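From: Ginette Petrenko
To: Welberg Allotments list
Subject: Re: Seed potatoes, Saturday

Noémie Boychuk wrote:
> Has the Marchand order come in yet? I asked for 41 tubers of
> the early sort and would like to get them chitting before the
> end of March. Also, is the water back on at the Drillwood end?

The order came on the evening van - 225 bags in all, and one of them split. Yours is marked with your plot number. Pick up on Saturday from nine, at the side gate. Bring your own trays, as we are short again.

The water is back on as far as the Drillwood hedge. The last tap still drips, so please turn it off hard.

If you have ordered onion sets as well, they are in the second delivery and I have no date for it.
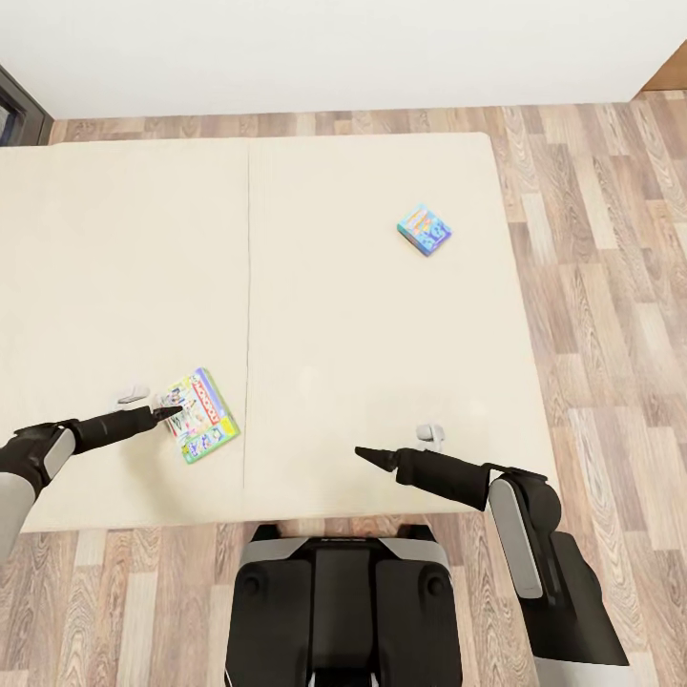
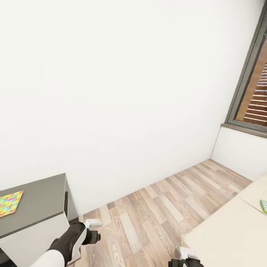 Can the potatoes go straight in the ground when I get them?

Better to wait. The soil on the low plots is still cold, so stand them in trays somewhere light and frost-free until the shoots are short and green.

Ginette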